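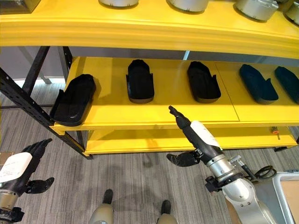

Thursday, mould shelves, continued

Moved the insole moulds to the middle shelf of the yellow unit. Mireille wanted them grouped by colour, black to the left and the dark blue-green ones to the right. Kayode wanted them by job number. Colour won, chiefly on the grounds that Kayode was at lunch.

Bottom shelf stays clear for the Lecomte order, which has been coming since August. I have stopped sweeping it in anticipation.

Job 893 and job 1314 are the same last with different heel cups. I fetched the wrong one twice before ten o'clock and blamed the paperwork both times. Paint pen on the underside from now on, please. Stickers drop off and then travel home on Colette's shoe.

Hinata asks whether the moulds should sit heel down or flat. Flat. Anything stood on its heel tab goes over when the street door bangs.

To do: ask Nadiia for the other 2 from the Oltico batch. She says she gave them back. So did I, last time.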